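**Notice to all members of the Benotlow Repertory Company**

10/01/2022

The Management wishes to inform members that the part of the Second Constable in the television serial *Plisetti* has been recast. The decision was reached by the producers, Dabbas Television, and the Company was told of it by telephone. Members are asked not to discuss the matter with the press.

It will be recalled that the actor concerned joined this Company at the age of 15 and remained with us until the serial took him away. He appeared on our stage 1,712 times. The figure is taken from the wages book and includes matinées, but does not include the evening on which the curtain stuck and the house was sent home.
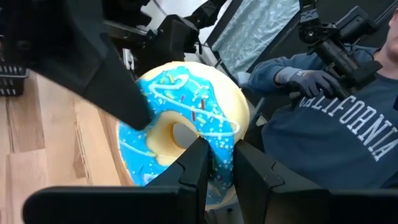 During his years with *Plisetti* the actor spoke in 28 episodes and was silent in the rest. The Management has viewed all of them. In the silent episodes he may be found standing at the door of the interview room, and it is the opinion of the Management that he stood there very well. A viewer who had never heard of him would have believed that the door mattered.

The reason given by Dabbas Television is age. The actor is now 65, and a constable of that age was felt to strain belief. The Management replied in writing that the audience had accepted him as a constable for many years and had presumably watched him grow older without complaint. It proposed a promotion to sergeant. Dabbas Television answered that the serial already had a sergeant.

A further letter was then sent. It enclosed a notice from the local newspaper, cut out and kept by this office, in which his Gravedigger was called "the only person on stage who seemed to have somewhere to be afterwards". No answer has been received to this letter, and the cutting has not been returned. The Management has asked for it twice.
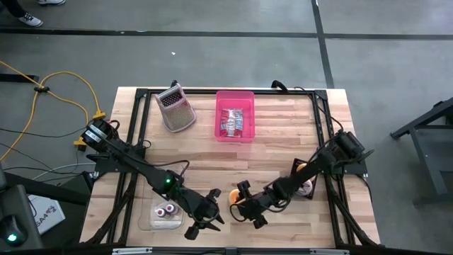

The actor called at the office on his return. He was offered tea, and accepted it. He was then offered the part of the Uncle in the spring production, which opens at the Novis Theatre in March, and he asked how many lines the Uncle had. The Management read them to him. It did not take long.

He enquired whether there was a door.

The designer was sent for, and confirmed that the set had two windows and an archway. The actor said that an archway would be difficult, as one could not be said to guard it, and that he had rather lost the habit of sitting down. The Management adjourned the meeting until the afternoon.

The following has now been agreed. A door will be added to the set, upstage left, at a cost to be met from the wardrobe allowance. Members who had expected new boots are asked to be patient. The Uncle will enter by the door in the first act and will remain beside it until spoken to.

Members will greet the actor in the ordinary way at the first rehearsal. They are reminded that his peg in the dressing room is the one nearest the stairs. It has been kept free — the Management is aware that umbrellas have been hung on it — and is to be cleared before he arrives.

By order of the Management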